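Speaker notes, beetle evening, April 2026

Opening

Hi everybody, thanks for coming out. Say who I am, say I'm an amateur, say I've been chasing longhorn beetles for far too many summers and my family has stopped asking when I'll be home.

Thank Clotilde Carré for lending me the two drawers on the side table. Please look with your eyes, folks! The antennae snap if you so much as sneeze at them.

What I want to talk about

Two beetles that have been sitting under one name in our local collections. Same size, same gray fuzz, same black bands across the wing cases. I mixed them up for years, and so did the labels I learned from.

I went through 502 pinned specimens over the winter, starting in November. Of those, 111 had the wrong label. (Pause here, let them groan.) A few of the wrong ones were mine.

How to tell them apart

Start with the third antenna segment. In the first species it's clearly longer than the fourth. In the second they're near enough equal, and you want a hand lens for it.

Then look at the last black band. It either runs straight across or dips toward the tip like a shallow V. Worn beetles lose the fuzz and the band gets muddy, so don't bet the farm on it. 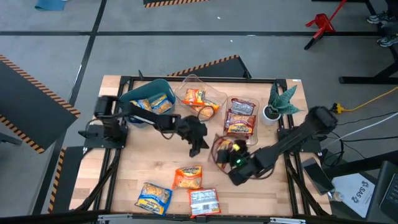 Where I find them

The straight-banded one likes dead oak, the sunny side, bark still on. I get it on the Nic Aodha woodlot every year, mostly on fallen limbs as thick as my arm.

The V-banded one I've only taken at Laseditz, on beech, and only at dusk. It drops the second you touch the branch, so hold a tray or an upturned umbrella underneath BEFORE you reach in. I lost so many before I learned that one!

Mention rearing: I brought home two beech logs, kept them in a mesh cage in the garage, and adults came out the second spring. Mist the logs now and then. Mine dried out the first year and I was sure I'd killed the lot.

Questions I'll probably get

Are they pests? No, they want dead wood. Your porch is fine.

Can I send you pictures? Yes please, top view, antennae in focus, and tell me what tree it was on.

If there's time, pass the lens around and let people try the antenna trick on the spare specimens. Sign-up sheet for the Laseditz dusk walk is by the coffee. Bring a headlamp and long sleeves.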